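Ticket 3370 — Umero rain shell, recycled face fabric peeling at shoulder
Opened by: Svenja Mühlbauer
Assigned to: Ye-seo Hwang, Celtley repairs

Hi Svenja, thank you so much for writing in, and for hanging on to your shell through so many wet seasons! I'm sorry about the peeling. I checked with Deividas in materials, and he thinks the old sunscreen under your pack straps is the likely culprit — it's hard on this membrane.

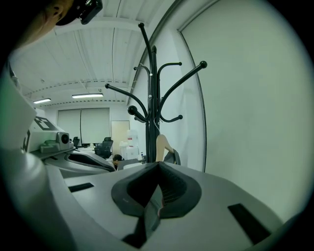
Dark ribbed pad, gray body

Could you wash it 2 times with plain soap, no softener, and let it hang dry? If the patch is still lifting after that, send it our way and we'll put a new panel on, no charge.

Update, Dec 23, 2020: Svenja washed it and the left shoulder is still lifting. Mailing label sent. Repairs are running 4 weeks.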